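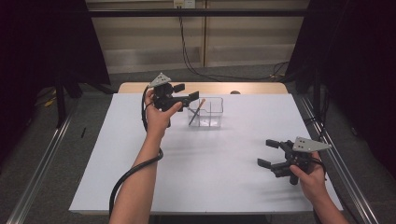 # Divided desk box

A divided desk box is a small open container with one or more inner walls, and it's meant to keep the little stuff on your desk from turning into one big pile. You'll also hear it called a desk caddy or a compartment box. My friend Yae Kawaguchi just calls hers "the box," as in "did you take a pencil out of the box," and I've picked that up too.

## Materials

Clear plastic is my favorite by a mile, mostly for being able to spot the paper clips from across the room! A see-through box on a white tabletop nearly disappears, and what you notice is the pencil leaning in it. Wood looks warmer and hides dust better (clear walls show every smudge, I wipe mine down on Tuesdays). Metal mesh is fine, but pencil points poke through the holes and it drives me up the wall.

## Dividers

The inner wall may be molded in or may slide out. Molded ones never rattle. The sliding kind lets you change your mind, and I change mine a lot. My Fellside box has a sliding wall set at 50 millimeters from one end, with the box itself 80 millimeters tall, and that suits short pencils and an eraser pretty well. Mornen sells a fixed version that I gave up on after a month, as the narrow side was too tight for my fingers.

## Pencils in a low box

A pencil stored in a low box won't stand up straight. It leans from one compartment with its upper end sticking out past the rim, and it's easy to grab that way. Point up or point down is an old argument. I'm a point-down person (fewer stabbed fingertips), though a bit of folded paper under the point saves you from graphite dust in the corners. With a very light box, put the heavy things in first, or a long pencil can tip the whole business over.

## Cleaning

Warm water, a drop of dish soap, and a soft cloth. Skip anything gritty, it clouds the plastic for good. A cotton swab gets into the seam along the divider.

## See also

- Pencil cup
- Drawer tray
- Zisumov stacking box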